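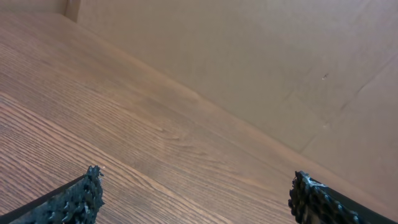
Page 2 of 5

Captions for a show that switches languages mid-sentence?
Posted 2021-01-27 in Television & Subtitles

My household has fallen for Mustard, the kitchen soap on Cleteo where everyone starts an argument in French and finishes it in English, or the other way round if there's a priest in the room. My French is Grade 9 French. I can order a ham sandwich and ask where the library is.

With English captions on, I get the English lines typed out and then [speaks French], which I had worked out. With French captions on, I get everything in French, including the parts that were spoken in English, and it's usually a politer version of what was said. I've been through every menu on the TV. Is there a setting that gives me the English as spoken and the French translated? I have 13 episodes to go and I've stopped knowing who is married.

3 answers 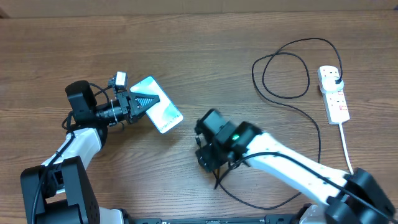

What you want is a forced subtitle track, and the show has one, but Cleteo hides it whenever captions are switched on. Turn captions off altogether, then set Audio to "Original" (not "English", which is a dub and a terrible one). The French lines should now come up translated and the English ones left alone. Most players treat captions and forced subtitles as rivals for the same strip of screen, so you only ever get one winner. If you need captions for hearing as well, you're out of luck on the TV app. The browser version has a third option called "Mixed", which does both.

Check the profile language too. Mine was set to French (Canada) by a relative over the holidays, and it took the forced track away without a word.
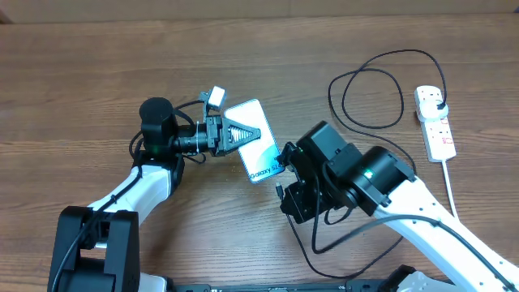
Also, if you're on a season 1 episode, the Mixed track drifts after the first ad break. Go back ten seconds and it catches up with itself.

Marked as helpful by the person who asked

Second answer

just learn french, its a beautiful language and the jokes are better. my neighbour in Bouchard learned it off hockey broadcasts

Third answer

The first answer is right about the TV app but skips the reason the translated lines are so bland. The captions are written from the script and the actors don't stick to the script. Half the fun of Mustard is people swapping languages to be rude – you go to English to be cold and back to French to be sorry – and a line of white text flattens all of it. Some caption houses put the switched words in italics. This one doesn't, as far as I can tell, and I've written in.

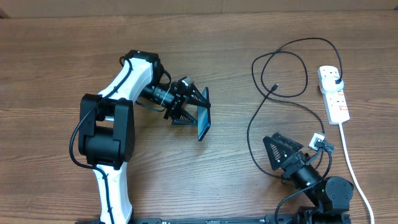
Nitum is worth a try in the meantime. It's a browser add-on that shows two tracks stacked, French over English, and it remembers your font size. It costs nothing for the first 200 minutes, then it starts asking. You'll be reading four lines of text during a dinner scene, so keep a thumb near pause. They were promising a version for phones by March but they promised that last year as well.

For the record, she's married to the brother. The tall one is the lawyer.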